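Subject: Re: [teleop-users] Two-arm sorting by remote control: how many demos before it gets boring?
From: Nadhirah Raju
To: teleop-users list
Cc: Prasetyo Sinaga

Hi Piyumi, hi all,

Piyumi Dissanayake wrote:
> We finally have our pair of arms bolted down and the leader
> handles talking to them. I can pick up a block and put it
> somewhere else, and I'm so happy I could cry. Now for the dull
> questions. How many demos did you record for the blue block
> task before you trained anything? Do you use both arms in every
> demo? And do you tidy the table between takes or let it get
> messy? Liesbeth says tidy, I say messy, and we've agreed that
> whoever answers first on the list decides it.
>
> Piyumi

Messy! Sorry, Liesbeth. But let me earn that answer a bit, because we started out on your side.

Our task is the same as yours, more or less: take the light blue blocks out of a mixed spread and put them in the white tub, leave the yellow, red and tan ones where they are. We recorded 80 demos with the blocks laid out in a nice grid, trained on those, and got a policy that was lovely to watch as long as the grid was perfect. Nudge one block by a finger's width and it closed on thin air. Aisyah tipped the whole lot out of a bag after that and we've never gone back. We now have 341 demos in the messy set and it's a different animal. It goes after blocks lying at angles I never thought to teach on purpose.

I pulled some views from the wrist cameras and the fixed ones so you can compare with your own layout:
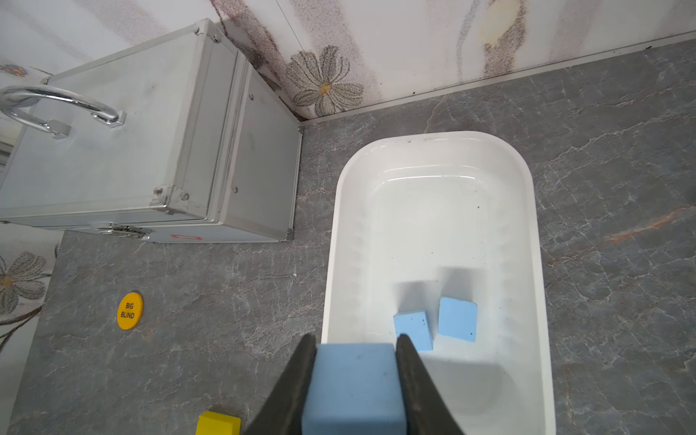
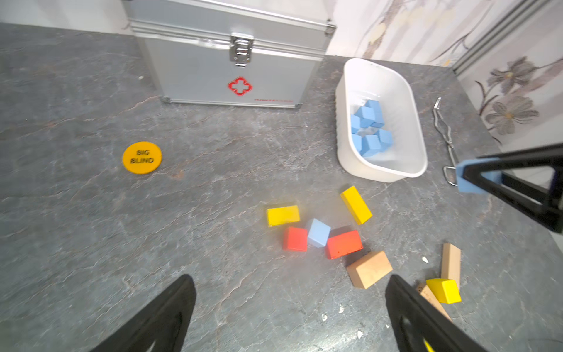
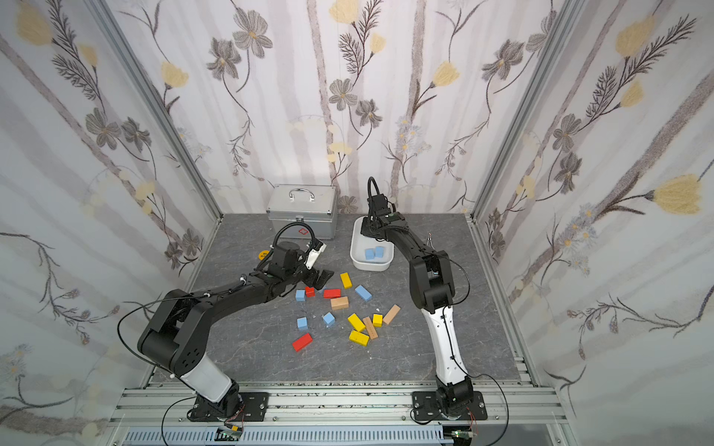
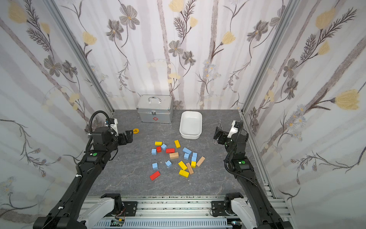

On using both arms: no, we don't force it. The rule at our place is that whichever arm is closer goes for the block, and the other one waits well clear of the tub. Early on I tried to be clever and move both at once (it looks so good when you get it right!) and I banged the wrists together often enough that Prasetyo hid the right-hand leader from me for an afternoon. Take it slowly and take turns. Once your hands know the reach of each arm you'll start overlapping the moves without thinking about it, and those demos are fine to keep.

A few smaller things that I wish I'd known in March, when we set ours up:

Let go low. If you open the fingers high over the tub the block bounces, and the policy will learn to drop from up there too. I bring the block down past the rim, pause for a breath, then open. The pause matters more than I expected. Without it our model would start opening while the arm was still moving.

Don't fix a bad grasp off camera. If a block slips, leave your hands on the leaders, go back and pick it up again with the arm. We threw those takes away for weeks, and I could kick myself. They're the best ones we have now, as they're the only place the model gets to see what to do after a slip.

Swap drivers. I'm quick and a bit jerky, Aisyah is slow and smooth, and Prasetyo comes in from the side every single time for reasons he can't explain. I worried that mixing us would confuse things. With the first batch it did, a little. With the full set it doesn't seem to care, and we get a wider range of approaches for free.

Keep the other stuff on the counter. We leave the first-aid case where it stands at the back, and things can shift a little from one day to the next. You want the arm used to working near objects it should leave alone.

As for your first question, I'd train something at 80 just to see it move, even if it's bad. It's a huge lift for everyone in the room, and you find your silly mistakes early. Ours was a wrist camera stream running 4 frames behind the joint readings, which I would have happily recorded all the way to 2,000 demos without spotting.

The list of how we label takes is in the shared Cukolel folder, under Fakorton (don't ask, it was the name of the first test and it stuck). Help yourself to any of it. If you want the raw recordings too, tell me which format your loader likes and I'll export a handful tonight.

And please post a clip when yours does its first one alone! I still remember ours, and I yelled loud enough that people came in from next door.

Nadhirah

P.S. for Liesbeth: I'd love to see a tidy set and a messy set of the same size, trained the same way and tested on both layouts. We never did it properly, with equal numbers. If you two have the patience, I'll gladly drive half the takes.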